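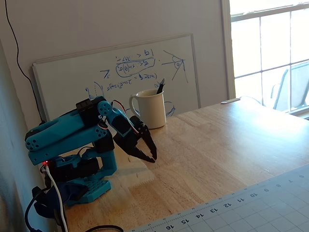 Reading time: 3 minutes

Study Methods for Returning Students
Handout 11: The desk as a working surface
Thijs De Smet, Hennessy Building, room 204

Before the class on Saturday, please read these notes and do the small exercise at the end. They continue from the last handout, where we spoke about time. Now we speak about place, and mostly about the table top.

1. Zones

When I ask students to draw their desk, most of them draw a rectangle with a laptop in the middle. Everything else is pushed to the sides and slowly falls off. I recommend to divide the surface in two halves, back and front. The back half is for the things which stay: laptop, mouse, cables. The front half is for the task of this hour, and it changes with the task.

A large cutting mat is a good way to mark the border. It protects the wood, and the printed lines help you to put things back straight. You do not need to cut anything on it. A light grey one is easier on the eyes than a dark green one, in my opinion, but take the colour you like.

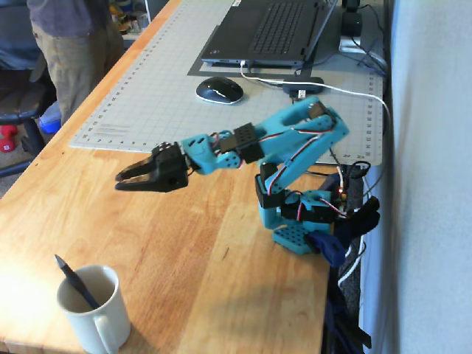
Fig. 2: Mat, mouse and laptop in the back zone; mug and pen at the front.

2. Cables

Let the cables run along the back or down one side of the desk, always the same side. If you use a USB hub, put it where you can reach it without standing up. A cable that crosses the mat is acceptable when you do not write there. A cable that crosses your writing area will pull your notebook, and sooner or later it will pull your cup too.

Please look also under the desk once a month. Many of us have a tidy top and a bird's nest below it. I include myself.

3. Writing things

Keep one pen and one marker within reach, and the others in a drawer. A mug is a perfectly good holder. The only rule is that a mug for pens and a mug for drinking should not be the same on the same afternoon. In the Brollarel group we had a long discussion on this point, and I still think I was right.

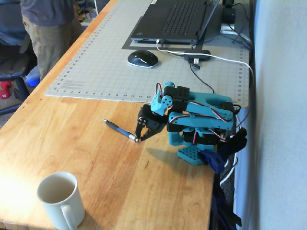 The drinking mug belongs at the front corner, on the side away from the laptop. If you write with the right hand, this is usually the left corner. Do not fill it to the top. When you stop writing, lay the pen down always in the same place, so your hand will learn where to find it.

4. The whiteboard

For mathematics and physics a whiteboard is worth its space. It does not have to be screwed to the wall -- you can lean it behind the table, if it stands firmly. Use it for the sketch and the formula you are working on now: the triangle with its angle θ, the line with the sine, the inequality you have not yet solved. Circle the result you will need again. Copy this result to paper before you wipe the board. Every April I meet students who have wiped away their best work.

5. Light

Sit with the window at the side if it is possible. Strong sun on a pale wooden top is pleasant for an hour and then it becomes tiring. Turn the desk a little, or move the paper to the shaded part.

Exercise

Draw your own desk from above on one sheet of paper. Mark the back and the front zone, the path of each cable, and the place of your cup. Then write down which object you moved most often today and where it finished. Bring the sheet to room 204.

Further reading: Flarkumell course reader, chapter 12, the section on small rooms. The Skasell worksheet is optional this time.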